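Shop notebook, January 7, 2023

Second day on the walnut oil test and I am already sold on it for the small boxes. I wiped the first coat onto the Juritz offcuts before lunch yesterday, gave it 45 minutes to soak, then buffed off everything that would come off. This morning the figure in the end pieces just jumps out! The Stundico hard wax (the tin with the dented lid, top shelf) gives more shine but fills the pores, and I miss the texture.

Sanding schedule so far: 90 to knock down the saw marks, then up through the middle grits, finishing at 2000 on the lids only. Going that high on the box sides was a waste of paper. Oil hardly went in at all and I had to start two of them over.

Still to look at: whether a second coat deepens the color or only makes it greasy. Test strips 1 to 8 are labeled on the back in pencil, odd numbers get the second coat tonight. Please leave them standing on the nails, they need air on both faces.

Broke off for coffee around the time the glue on the Royer box had to sit anyway.

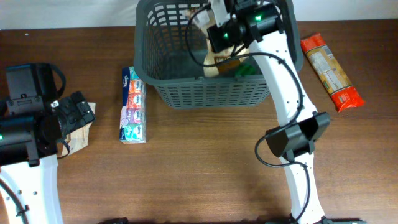
Hinges

The brass butt hinges from Fusitz came and they are lovely, crisp corners, no slop in the pin. They are a hair thicker than the old ones, so the mortise jig needs a new shim. I cut one from a playing card and it was so close that I laughed out loud. Two layers of masking tape on top of the card and the leaf sits dead flush.

Screws are the weak point. Soft heads, slots too narrow for my good driver. Running a steel screw in first to cut the thread, then swapping in the brass with a bit of beeswax, worked on all of the practice pieces without chewing up a single slot. Do it that way from now on.

Lid on the Royer box closes with that soft puff of air you get when the fit is right. I must have opened and shut it for a good five minutes.

One thing to fix: the grain on the front doesn't carry across to the left side because I flipped the board after resawing. Mark the face with a big chalk triangle before it goes anywhere near the saw. It matters most with straight, fine-lined stuff where the stripes lead your eye right around the corner. Light makes a difference too, a surface can look pale in the glare and much redder a foot away, so match boards in the shade.

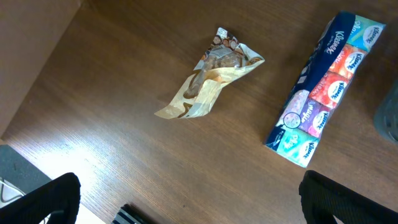

Fine lines in the tabletop, pale in the glare and redder off to the right. Snack wrapper in the middle.

Tonight: second coat on the odd strips, rags flat outside to dry, order more beeswax.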